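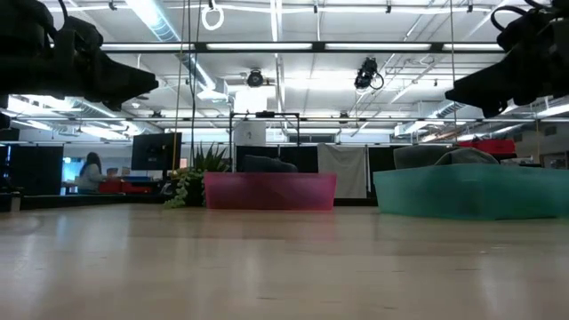
Fig. 1. Translucent pink and teal bins on a timber benchtop.

Drikier Trades Institute
Bathroom Fitout, Unit 4: Basin tapware, flow and pressure
Notes prepared by Gavin Mackay. Revised in June by Erzsébet Fülöp.

4.1 Scope

These notes cover the selection and rough-in of wall-mounted basin mixers on domestic jobs. Deck-mounted tapware is dealt with in Unit 3. Read the notes with the manufacturer's installation sheet open. Where the two differ, the sheet takes precedence, and the applicable plumbing code takes precedence over both.

4.2 Terms

Rough-in depth: distance from the finished tile face to the centreline of the in-wall body.
Reach: horizontal distance from the finished wall to the centre of the outlet.
Static pressure: line pressure with all outlets closed.
Dynamic pressure: line pressure measured while the outlet is flowing.
Aerator: outlet insert that mixes air into the stream. It may or may not incorporate a flow regulator.

4.3 Pressure

Mixer cartridges perform best when hot and cold supplies are close to equal. An unequal supply produces drift in the mixed temperature whenever another fixture opens. Test both lines before the wall is closed. A single static reading is not sufficient; record static and dynamic for each line.

Worked case, Draswood townhouse, ensuite. Static pressure on the cold line was 873 kPa and on the hot line 400 kPa. The hot line was fed through a pressure-reducing valve at the heater and the cold was not. The correction was to move the valve upstream of the tee so that both lines were limited together. Fitting a restrictor at the basin would have lowered the flow and left the imbalance at shut-off unchanged.

4.4 Rough-in

Fix the body to a solid noggin, not to the sheeting. Set the depth from the finished surface, allowing for sheet, membrane, adhesive and tile. On the Witkowska body used in the workshop, the depth adjustment is 70 mm less the tile build-up. Level the body across both inlets. Cap, pressure test, and leave the plaster guard in place until the tiler has finished.

Flush the lines before the cartridge goes in. Swarf and thread tape fragments are the usual cause of a drip reported in the first month.

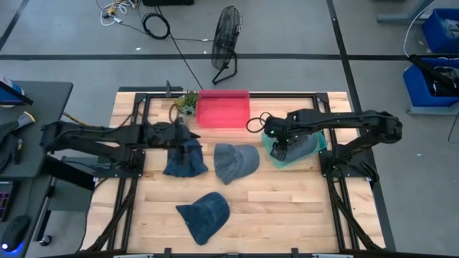
Fig. 2. Butcher-block tabletop with a teal bin and a crumpled denim item.

4.5 Reach and splash

The stream should land forward of the waste and clear of the bowl wall. Shallow bowls need a lower outlet or a softer stream. Check with the actual basin on site; catalogue drawings often omit the rim radius.

4.6 Exercises

1. Calculate the rough-in depth for the Plerkimlow spout on a wall with 3 mm of adhesive. Take sheet and tile thicknesses from Table 2.
2. State where dynamic pressure should be measured and which other outlets should be open.
3. Sketch a valve arrangement for the Draswood case.

Submit to Rogelio Cruzado by Monday.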